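Restroom Supply Layout and Fixture Cleaning: Project Report
Fellgate Building Services Course, Section 2
Submitted 9/11/20

3. Method

The task was to compare two ways of storing supplies during toilet cleaning: a wall shelf (Layout A) and a floor station next to the fixture (Layout B). The Guerra checklist was used to score each run. It covers the lid, seat, bowl, rim and outer base, in that order. A run started when the lid was touched and ended when the lid was closed.

We recorded 105 runs, 51 with Layout A and the rest with Layout B. Runs in which the checklist order was broken were kept in the data and marked.

4. Results

Mean time per run was 248 seconds for Layout A and 997 seconds for four consecutive runs, so the two sheets had to be converted to the same unit before comparison. After conversion the difference between layouts was too small to report as a finding. Order errors were more common with Layout A, mostly at the step between seat and bowl.

The Daltutine cleaner left streaks on glossy lids when applied without a second wipe. The Bralen cleaner did not, but needed more paper.

5. Floor station 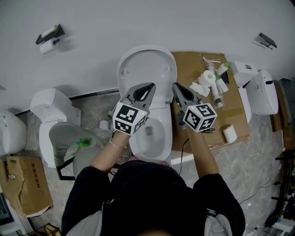 Layout B needs a base that keeps supplies off the floor and can be thrown away after use. Flattened cardboard met both needs. With the sheet laid to the right of the toilet, there was enough surface for two rolls of toilet paper and several small bottles and containers. Items were not given fixed positions, and a bottle lying on its side takes up more of the sheet than one standing up. A marked outline for each item should be tested in the next round.

Lid position also needs to be written into the procedure. Our instructions said "open" and did not define it. The revised text says "fully raised."

6. Limits

All runs took place in one room. Fixture types were not balanced between layouts, and the paper used per run was not weighed.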